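About Us

Bristetti Medical Illustration
Drawings, models and exhibits for medicine and law

Who we are

Bristetti is a small studio which makes medical pictures for people who must explain the body to other people. Most of our clients are law offices with injury cases. The others are surgeons, teaching hospitals, publishers of nursing books, and sometimes a museum. We work from Flisstead, in the upper floor of a former shoe warehouse, and we send our work everywhere by mail or by download.

The studio began with one drawing table and one client. The client needed a picture of a broken heel bone, seen from the inner side, before a Friday hearing. The drawing was made in pencil, colored with gouache, and photographed on the kitchen floor, where the light was best. We still have this drawing. It hangs next to the coat rack, and visitors who wait for their meeting usually look at it for a long time. The heel is a little too big, but the fracture lines are correct.

Today our library contains 977 finished plates, and 714 of them can be licensed directly from the catalog. The rest were made for one case only and stay closed, as we promised to the clients who ordered them.

What we make

The largest part of our work is the case exhibit. An attorney sends us the medical records and the films, and we prepare a board or a digital slide that shows the injury, the operation, or the condition which remained after it. A typical exhibit about the spine has three views: the normal anatomy, the state after the accident, and the state after surgery with the screws and rods in their place. For burns and skin grafts we make a body map. For injuries of the knee and shoulder we often make a series of small pictures in the order of the operation, so that a jury can follow the surgeon's report line after line.

We also draw for teaching. Our wall charts of the hand, the inner ear and the pelvic floor are used in physical therapy schools, and the hand chart was redrawn two times because teachers wrote to us with good remarks. In the first version the labels of the small muscles were so close together that students in the second row could not read them. In the second version we moved the labels outside but the lines crossed. The third version has been on sale since August and we have received only one letter, about a comma.

Three-dimensional models are newer for us. We build them from CT data when the client can provide it, and from our own standard skeleton when he cannot. The model can be turned on the screen, cut in any plane, or printed. Printed models are fragile in thin places, such as the wall of the eye socket, and we ask clients to carry them in the box which we send and not in a bag.

How an order goes

First you write to us or call. Please tell us the body part, the side, the purpose and the date on which you need the final file. The side is very important! Every year somebody forgets to say left or right, and the records do not always make it clear on the first page.

After this we send a quotation. The price depends on the number of views and on the degree of detail, and it includes two rounds of corrections. When you agree, we read the records. This takes longer than most clients expect. An operation report can be four pages or forty, and the films must be compared with the written findings, because sometimes they do not say the same thing. If we find such a difference we write it down and ask you. We never decide such a question ourselves.

Then comes the sketch. It is in gray only, without labels, and it goes to you and to your medical expert at the same time. We ask the expert to mark the sketch by hand or with comments in the file, whichever is more comfortable. Some experts prefer to explain by telephone, and we are glad to listen, but afterwards we send a short written note of the call so that both sides have the same text.

When the sketch is approved we make the color plate, set the labels and prepare the files. Boards for the courtroom are printed on a matte surface. Glossy boards look richer in our studio, but under ceiling lights the people who sit at the end of the jury box will see mainly a reflection.

About color

Clients often ask why our blood is so dark and our nerves so yellow. The nerves are yellow by old habit of anatomical drawing, arteries are red and veins are blue, and we keep these colors since readers of all ages know them. Blood is a different matter. In many courts a picture can be refused when it seems made to shock, and therefore we use a quiet brownish red and show no more bleeding than the record describes. If you wish for a brighter version for teaching, we can supply it from the same original.

The bones in our newer plates are warmer than in the old ones. In the old catalog they were almost white – on a projector they disappeared. Please tell us if you combine an old plate with a new one, and we will adjust the older file without cost.

Our people

The studio has eight employees. Five are illustrators, and all five studied anatomy with dissection as part of their training. One builds the models, one reads and indexes the medical records, and one takes care of orders, invoices and the telephone. We come from four countries, so you may hear different accents when you call, and we ask for your patience when we repeat a Latin word to be sure we have the same one.

Each plate is checked by a second illustrator who did not work on it. The checker receives the records and the plate but not the notes of the first illustrator. It is an old rule of the house, and it has saved us from several mistakes: a rib counted wrong, a screw drawn too long, and one time a thumb with three phalanges, which everyone in the room had seen for a week.

For questions outside our own knowledge we have agreements with consulting physicians in orthopedics, neurology, obstetrics and dentistry. They are paid by the hour and their payment does not depend on the result of any case.

The Femen charts and the Jaiswal collection

Two parts of our library have their own names, and we are often asked about them.

The Femen charts are a set of 112 plates of the leg and foot. We bought them together with the rights when the Femen publishing house closed its school department. They were printed from stone and have a very fine line that we could not repeat with our own tools. We scanned them in high resolution, cleaned the dust, and replaced the labels with modern terms. The original labels are kept in a separate layer, and historians may request it.

The Jaiswal collection is smaller. It holds watercolors of the eye and the eyelids, painted for an eye clinic, and the clinic gave them to us on the condition that schools can use them without payment. We keep this condition gladly. A school needs only to write to us with its name and the title of the course.
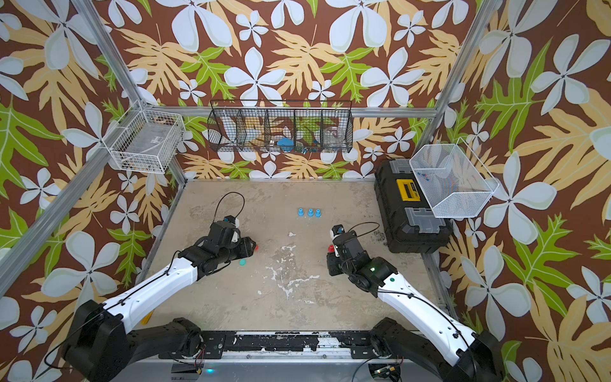

Teachers who request the Jaiswal plates receive them as printable files, one plate on each page, with a version without labels for tests. Please do not remove the line with the name of the collection. Cropping is permitted, for example when you need only the tear ducts, but the colors should stay as they are, because the painter matched them to living tissue with much care.

Licenses and permissions

A standard license covers one case or one publication. For a case it includes the mediation, the trial and any appeal. For a book it includes the printed edition and the electronic edition in one language. If your publisher plans a translation, write to us before the labels are translated, as we have many terms ready in Spanish, French and German.

Small preview files on our pages carry a watermark. They may be shown to a colleague or a client when you are choosing, but they may not be used in a hearing, a lecture or a printed text. We have seen previews in court papers more than once, with the watermark across the liver, and it does not help the argument.

Changes to a licensed plate must be made by us. It is no matter of pride – an arrow placed by another hand can change the medical meaning, and our name stands under the picture. Small changes of labels are free during the first year.

Privacy of records

Medical records which you send are stored on a computer without connection to the internet and are deleted when the case is closed, or earlier if you ask. We remove the patient's name before the illustrator opens the file. Paper records are returned by registered mail. Kindly do not send original films if a copy exists.

Visiting us

Visitors are welcome by appointment. The entrance is on the courtyard side, and the elevator is slow but safe. If you come to compare printed samples, plan one hour, and choose the morning if you can, when the daylight in the sample room is even. We have space for six persons at the large table. Parking in the courtyard is possible after ten o'clock, when the delivery trucks have left.

Orders under 200 dollars can be paid by card through the catalog. For larger orders we send an invoice, payable within thirty days from the delivery of the final files.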